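Cooking for the Night Shift

By Adelmo Gatti
9 December 2019
4 min read
Print | E-mail

My mother-in-law still asks every year what time we're eating Christmas dinner, and every year I have to tell her that it depends on the hospital. My wife, you see, is a nurse on the night side, and in the 3 years since she moved over from days we have eaten our holiday meals at four in the afternoon, at eight in the morning, and once (this was a low point) out of a paper bag in the parking lot.

I'm not complaining, or only a little! When you marry someone who works nights you learn a whole other way of keeping house. You learn to close doors with two hands. You learn that breakfast and supper are the same meal seen from opposite ends, and that the person across from you in pajamas may be having either one.

This year she drew Christmas Eve, so the big meal is moving to the 23rd, and I am doing the cooking. I started practicing in August, if you can believe it, with eggs and onions and anything else that was cheap enough to ruin. 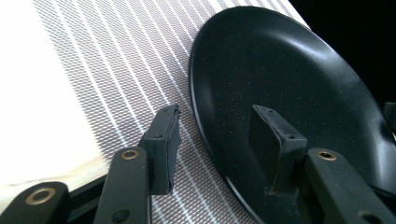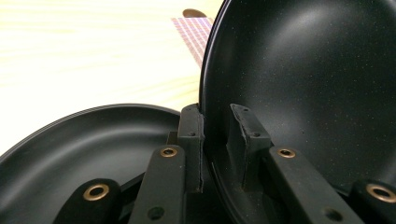 Black frying pans on the table.
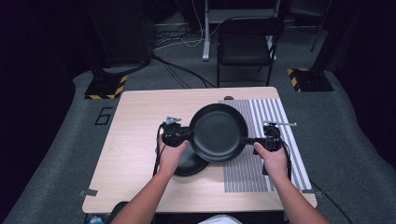
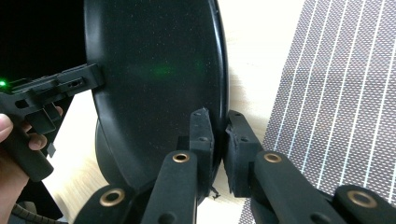 My neighbor Gaetano Dal Bello drove a bus on the overnight route out of Jullmont until he retired, and he has been my best source of advice. His wife used to leave him a covered plate with a note on top, and he says the note mattered more to him than the plate did, though he always ate what was on the plate. So now I write notes. They are mostly about the dog, or who called, or whether the Farina boys next door got their car started, but she reads them all and I've found a few folded up in her coat.

The kids have taken to it better than I have. Our youngest thinks everybody opens presents when Mom wakes up, and was very surprised to hear that her cousins do it at dawn. We've told her she may have one stocking present early, provided it doesn't make noise.

As for the menu, I've settled on a roast chicken, potatoes, and the green beans my wife likes with far too much garlic. Gaetano is bringing bread.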